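Running a Small Store, Session 4: Slow Stock and What to Do With It
Notes to go with the talk, updated August 5, 2018

OK, so last time we did ordering, and a few of you stayed behind to tell me your problem is the opposite one. You've got plenty of stock. It's the wrong stock, it's been there since before you repainted, and you've stopped seeing it. Today is for you (and for me, I had a gift store for a long time and I was terrible at this).

First, a working definition, so we're all talking about the same thing. Slow stock is anything that will take longer to sell than you can afford to wait for it. I know that sounds vague! It's vague on purpose, since a greeting card and a leather briefcase don't live at the same speed. You need to pick your own cutoff for each department and write it down. Mine were 12 weeks for cards and calendars, six months for gifts, and a full year for the expensive pens, which I now think was far too kind to the pens.

Weeks of cover

Please learn this one, you'll use it every week. Take what you have left, divide it by what you sell in a week. Done.

The case we worked on the whiteboard was a line of Riltumel notebooks. The store bought 286 of them in one go because the price dropped at that quantity. Twelve weeks later it had sold 53. So 233 left, selling a bit over four a week, and that comes out at just under 53 weeks of cover. A year of notebooks! And that's if they keep selling at the same rate, and they won't, because the people who wanted one have mostly bought one.

Notice that the sales report for those notebooks looked fine. They were in the top half of the stationery list. A sales report only tells you what went out the door, so always print the stock on hand next to it. If your register software can't put both columns on one page, type them into a spreadsheet yourself – it's a dull hour but you only set it up once.
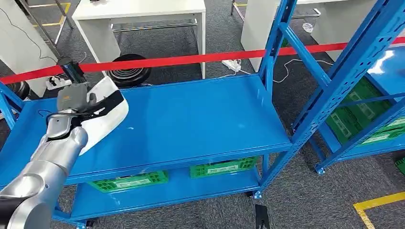 Maureen Tunstall asked whether you should count from the day the goods came in or from the day they first went on sale, because her February delivery sat in the back room until Easter was over and she didn't think it was fair to blame the product for that. My answer was both, but for different reasons. Count from first day on sale to judge the product. Count from the day it arrived to judge yourself. The invoice doesn't care that the boxes were still taped up, it comes due anyway.

Why it costs more than you think

Most of us figure that an item we've already paid for costs nothing to keep. I believed that for years. But the money is stuck. Say you've got $2,000 tied up in things that aren't moving. If you could put that same money into a line that turns over four times a year, at a normal markup, you'd have earned the $2,000 back several times by next summer, with a profit each time. Then there's the space on the shelf, and the time spent dusting and shifting and counting the stuff at inventory. Florian Coste made the point in the break that it also makes the good stock look old, and I wish I'd put that on the slide.

Finding it

Do a walk with stickers. Once a quarter, take a sheet of small colored dots and put one on the back of every item that's past its cutoff. Next quarter, use a different color. When you find something wearing two colors, it has to go, and you don't get to argue with yourself about it. I like dots more than a printed list, mostly because you have to pick the thing up. You find the dented corners and the two price labels, and sometimes you find a whole second batch behind the first.

Start at the back of the store, by the way. Everybody starts at the front and runs out of steam.
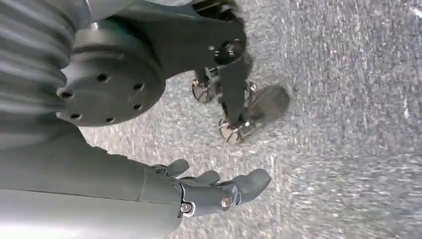 Fig. 2. Robotic hand, palm down, over a speckled gray floor.

Getting rid of it

Before you cut the price, try the supplier. People skip this! You might get a straight return, you might get a swap for a faster line, or a credit against the next order. Ask politely, have the invoice number ready, and ask before the busy season when the rep wants your order. Mireille Hoarau got a swap from Nultden on a whole spinner of key rings just by asking on the same call where she placed her fall order. You won't always be that lucky. Bavum told one of last year's group no three times, and that's a useful thing to know too when you decide how much to order from them.

Next, try moving it. Give it a different spot for two weeks, somewhere near the register or next to something it goes with. If sales don't change, the spot wasn't the trouble and you can move on.

Then mark it down, and please go deep enough the first time. I used to do ten percent, then another ten, then five more, and every time I had to relabel everything and the customers learned to wait. One third off is where I'd start now. Half if it's seasonal and the season is over. Put an end date in your own diary (you don't have to show it to customers) and on that date whatever's left goes in a bundle, or a donation box, or the trash.

A word about the sale table. Keep one, keep it small, and take it down when it's finished. A sale table that's up all year turns into a department, and then you catch yourself buying for it. Yes, I did that.

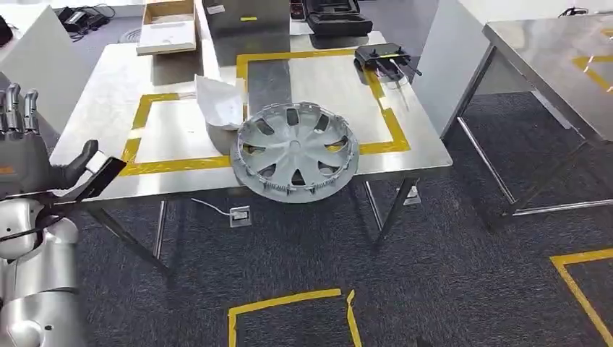
The other thing with markdowns is to write down what you took off, in dollars, against the supplier's name. A plain notebook is fine. At the end of the year add it up per supplier and look at it before you sit down with the rep. When I did it for Gaillard I found the line I thought was my best earner had given back nearly all of its extra margin in markdowns, and I'd been telling other store owners how great it was.

And write down the reason you bought it, too, if you can remember. Mine fell into a few heaps: the quantity price, the rep was nice, I liked it myself, and a customer asked for it once. That last heap was huge. One customer asking is one sale, so order one and take a deposit.

For next session

Pick one department, a small one. Work out weeks of cover for every line in it, and bring the sheet with the five worst at the top. Cost price please, selling price makes it look better than it is. Apolline Bouvier has the blank sheet if you missed it, and Thierry Lebrun has offered to go over the spreadsheet with people who are stuck on the formula – catch him before we start.

Bring a calculator, or your phone with some battery in it this time.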